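Rapport d'avancement, juin
Projet : « Watau », long métrage documentaire
Production : Skollow
Rédigé par : Ruba Sfeir, réalisatrice

Madame, Monsieur,

Je vous présente l'état du film depuis le versement de la deuxième tranche. Le tournage à Bragança est terminé. Nous avons 40 heures de rushes, toutes synchronisées et sauvegardées en double.

Le montage a commencé avec un peu de retard. La première version dure 234 minutes et elle est beaucoup trop longue. La partie centrale reste faible : les entretiens répètent la même information et le rythme tombe. Je propose de supprimer quatre séquences, dont celle de la gare, que j'aime pourtant bien.

Pour le son, le studio Liltel nous a remis un devis qui dépasse de 400 euros le montant prévu. Je demande votre accord pour prendre cette somme sur la ligne des transports, qui n'est pas entièrement dépensée.

La prochaine version vous sera envoyée avec les sous-titres français.

Avec mes salutations respectueuses,
Ruba Sfeir
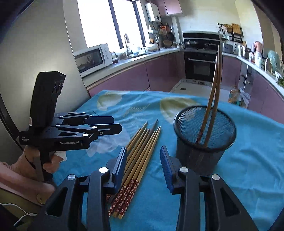 Cuisine, table avec nappe bleue à motifs.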